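Two Arms and a Table to Set: Inside the Brurkham Robotics Club

The robotics club at Brurkham meets in the old art room, and by four in the afternoon the place is already loud. I'd come to talk to the captain of the team heading to the Multhorpe student challenge in February, and I ended up staying until they locked the doors!

Their project is called Skorklow, and the job sounds easy until you try it: get a pair of robot arms to set a table together. "People hear that and think, oh, my little brother can do that," the captain told me. "Sure he can. Now teach it to something that has no idea what a cup is."

The students teach by doing. One of them steers both arms through the task by hand while the cameras record, and then they do it again. They had 155 good runs saved when I visited. "We threw out 37," she said, laughing. "Most of those were mine. I get impatient and let go too early."

What do they argue over most? Shadows, it seems – and who gets to drive. "We moved the lamps for a whole week. One kid brought in a bedsheet to hang over the window. It helped, too!"

The club's coach, who teaches shop in the mornings, mostly stays out of the way. "I'll step in if something is going to hit something else," he said. "Otherwise they figure it out faster without me. Each wrist has its own camera, and mounting those was all them. I didn't touch a screw."

For practice they keep the layout plain, with a plate, a blue cup and lots of bare white table. "Once that goes well we'll add a fork," the captain said. "I'm scared of the fork."

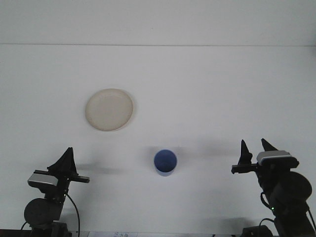
Getting to Multhorpe

The team gets 2 attempts on the day, and the better one counts. A local parts shop, Bashir, is lending them a spare set of cables for the trip. New members are welcome all year, and you don't need to know any code to start – the captain didn't.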